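4.3 Replacing the filter cartridge

The Ovar under-sink unit shows a service code when the cartridge reaches its rated volume. Code 99 means the counter has run out. Code 2 is a low-pressure warning and does not call for a new cartridge (see 6.1).

Caution: Close the cold water valve before turning the housing. The housing holds pressure after the valve is shut.

1. Close the cold water valve.
2. Open the filter tap until the flow stops. Leave it open.
3. Place a shallow pan under the housing.
4. Turn the housing counterclockwise by hand. If it does not move, use the wrench supplied – do not use pliers.
5. Pull the old cartridge straight down and discard it.
6. Wipe the O-ring groove with a clean cloth. Check the O-ring for cuts or flat spots.
7. Insert the new cartridge with the arrow facing up.
8. Refit the housing hand-tight.
9. Open the valve slowly and check the joint for drips.

Note: Early Gallardo brackets have three screws and must be loosened before step 4.

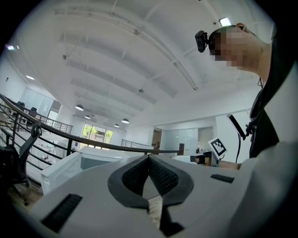
Section text: Yoon-hee Wi
Revised Sat 1 October

4.4 Resetting the counter

1. Hold the reset button until the light goes out.
2. Release the button. The display returns to 400.
3. Run the filter tap for 3 minutes and discard the water.

Note: Cloudy water after a change is normally trapped air. If it does not clear after a second flush, close the valve and refer to 6.4.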